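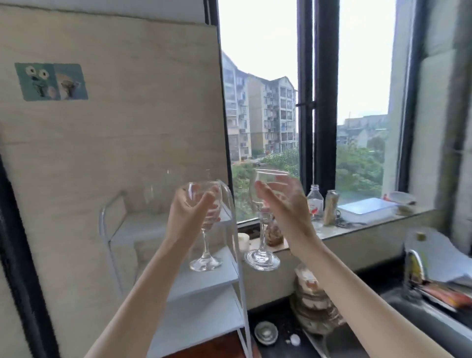 Two empty stemmed wine glasses brought together in a toast.

Home | Food and drink | Restaurants | Service styles

Set menu

A set menu is a restaurant meal made up of a fixed number of courses and sold at one price. The guest pays for the whole meal and chooses from a short list within each course, or in some cases has no choice at all. It is the opposite of ordering à la carte, where each dish has its own price and can be ordered alone. Set menus are found in casual lunch places, hotel dining rooms, banquet halls and fine dining restaurants.

Names

In the United States the French term prix fixe, meaning "fixed price," is widely used. Table d'hôte, literally "the host's table," is an older term that is still printed on menus in Canada, Britain and parts of Europe. In Spain the weekday lunch version is called menú del día. The Japanese teishoku is a related form in which the main dish, rice, soup and pickles arrive together on one tray.

A tasting menu is usually treated as a separate type. It has more courses and smaller portions, and the kitchen decides what is served. A combo meal at a fast food counter is also sold at one price, but it is not normally called a set menu because it is not divided into courses.

Background

Inns and boarding houses in Europe served meals at a shared table for a fixed charge long before restaurants in the modern sense existed. Guests came at a stated hour and ate what had been cooked. When restaurants spread in Paris in the late 1700s, individual tables and a printed list of dishes were part of what set them apart. The fixed meal did not disappear. It moved into the restaurants and was offered next to the longer list, often as the cheaper option.

American hotels of the 1800s commonly ran on what was called the American plan, under which meals were included in the price of the room. The European plan, with room and meals charged separately, later became the more common arrangement in cities.

Structure

The simplest form has two courses, either a starter and a main dish or a main dish and a dessert. Three courses is the usual number for dinner. Bread is often included. Coffee may be included or charged as an extra, and practice differs a good deal from one country to another. In Spain and Portugal a drink is often part of the lunch price. In the United States drinks, sales tax and the tip are normally added to the bill.

Some menus carry supplements. A supplement is an added charge for a dish that costs the kitchen more than the others in its group, such as a steak or shellfish. It is normally printed beside the name of the dish.

Wine pairings are sold with many dinner menus. One glass, usually smaller than a normal pour, is chosen to go with each course, and the pairing is priced as a single item.

Use by restaurants

A short list lets a kitchen order ingredients in known amounts and prepare much of the food before service. Fewer dishes also means fewer cooking stations in use at once, so a small staff can serve a full room. Lunch menus often make use of items bought for the dinner service – trimmings become soup, and yesterday's bread becomes pudding.

The fixed price makes the average bill easier to predict. Against this, a guest who wants only a salad may go elsewhere, and for this reason many restaurants keep a few separate dishes on offer at the same time.

Large groups are often asked to order from a set menu. The host may be asked to collect choices and send them in before the date. Banquet contracts usually include a guaranteed guest count, and the host pays for that number even if fewer people come.

Regional example

The river town of Girutham has a local form known as the Cakel lunch, named after the market square where it was first offered. It consists of a bowl of barley soup, a plate of braised meat or beans, and stewed fruit. The soup is brought to the table without being ordered. The main dish is chosen from two, and the fruit depends on the season, with sour cherries usual in July.

The largest dining room serving it is the Flarnska, which seats 119 and can prepare 200 lunches on a market day. The Abugri, a smaller house on the same square, serves a version with fish in place of meat. Both stop serving when the soup runs out. A notice posted at the Flarnska and dated 2019-01-17 set the number of main dishes offered over the week at nine, and this number is still followed.

Diet and nutrition

Fixed meals can be difficult for guests with allergies or special diets, as there may be only one or two dishes in each group. Many restaurants print a vegetarian choice for every course and ask for notice of other needs when a table is booked. Substitutions are easier at the main course than at dessert, which is often made in advance.

The energy content depends more on the recipes and portions than on the number of courses. A standard Cakel lunch with beans is listed on the Flarnska's menu card at 890 calories, including bread. Three modest courses may come to less than one large main dish with sides. Guests who want a lighter meal often choose a broth or salad to start and fruit to finish, where these are offered.

Related promotions

Restaurant weeks, held in many cities, are built on set menus. Participating restaurants agree to offer a lunch or dinner at one of a few shared price levels for a limited period, usually in a slow part of the year. Early evening menus, sometimes called pre-theater menus, work in a similar way and end at a stated time so that the tables can be used again.

See also: À la carte – Banquet – Buffet – Tasting menu

Categories: Restaurant terminology | Menus | Meals | Serving and dining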